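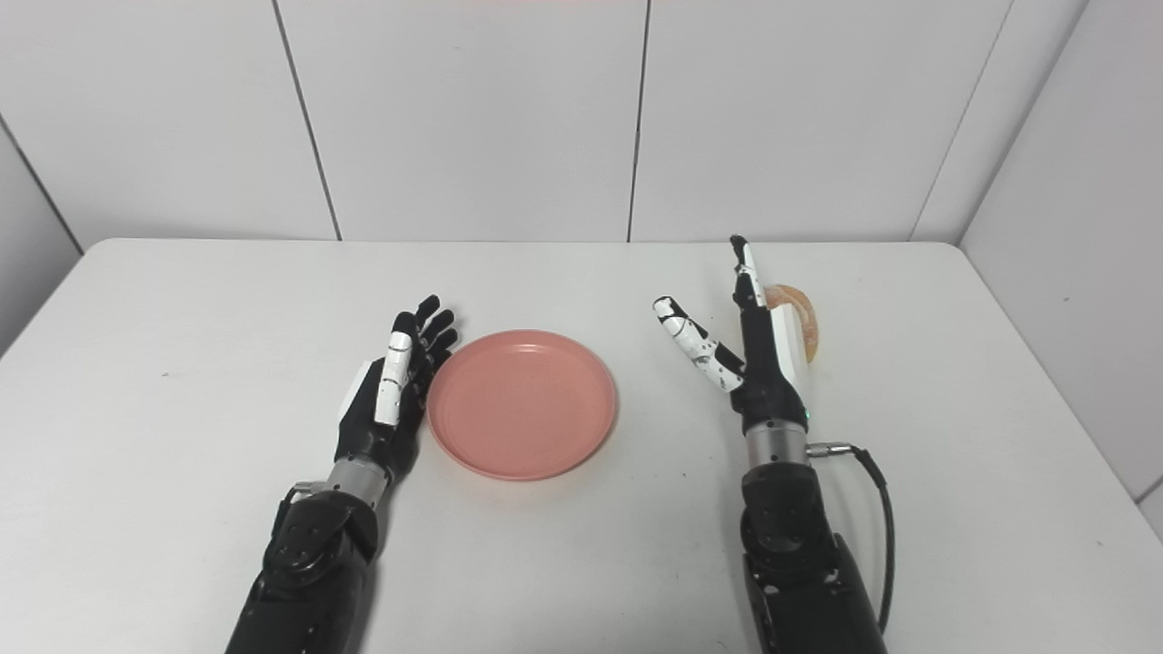
Pink plate on a white table

Grillier promo planner review: is it any good for small radio promotions?

I've been running listener promotions for small stations and the odd snack brand for longer than I'd like to admit, and in all that time my planning system has been one enormous spreadsheet and a drawer full of sticky notes. So when Datisside brought out Grillier, a planner built for people who do on-air giveaways and street sampling, I signed up on the first afternoon. I've now put two proper campaigns through it, and I have opinions!

The first was a breakfast show giveaway for Trorach, who make oat bars. Listeners texted in with the worst packed lunch they'd ever been given, the presenters read out the best ones, and a winner got a box of bars and a lunch delivered to work. Simple stuff, but there's a surprising amount to keep track of – who has been read out, who has been rung back, whose box has gone in the post, and whether the client has seen the script.

Grillier is lovely at this. You set up the promotion as a sort of running order, drop in your live reads and trails, and it gives you one page per show that a presenter can glance at while the travel news is on. We had 316 entries over the run and every one of them came into the same inbox, with duplicates flagged in yellow. On my spreadsheet that would have been an evening's work with a cup of tea and a lot of scrolling.

The prize log is the bit I'd pay for on its own. Each winner gets a card, and the card won't close until you've ticked off the call, the address and the delivery. I'm terrible for thinking I've posted something when it's sitting in the boot of my car, so this suits me down to the ground.

The second campaign was sampling in town for Gebremichael, a small drinks firm, in September, with the station's van parked up outside the shopping centre. I was looking forward to this one a bit less, and I was right. The street team part of Grillier feels like it was bolted on late. You can make a rota, but swapping two people round means deleting both shifts and typing them in again. I did that on my phone in the drizzle at 7 in the morning and I wasn't very polite about it.

The tally screen is better. Big buttons for samples handed out, chats had and photos taken, and it works without a signal and catches up later. The photos go into a shared album which the client can look at whenever they like (the client looked at it constantly, and I had comments coming through all day on which banner was facing which way. You can turn this off. Turn it off).

Reports are a mixed bag. The summary at the end is clear and looks smart enough to send straight over, with the on-air mentions, entries and sampling figures all together. But you can't move the sections about, and it insists on putting social media first even if you did hardly any. Gebremichael only cared about the sampling, so I ended up copying the charts into my own document, like the old days.

It costs £18 a month for one station and up to 10 users. That's fair if you've always got something on the go. If you do one big competition a year it's harder to justify, though you can pause the account between campaigns and your old entries stay put.

Help was decent. I asked how to change the reply text on a competition that had already gone live, and had a proper answer back before lunch, with screenshots. There's a help section too, but half of it was written for the previous version and the menus have moved.

Good: the show pages, the prize log, the tally screen
Not so good: rotas, fixed report layout, old help pages

I'm keeping it for the on-air work, and the street team rota has gone back on the spreadsheet for now.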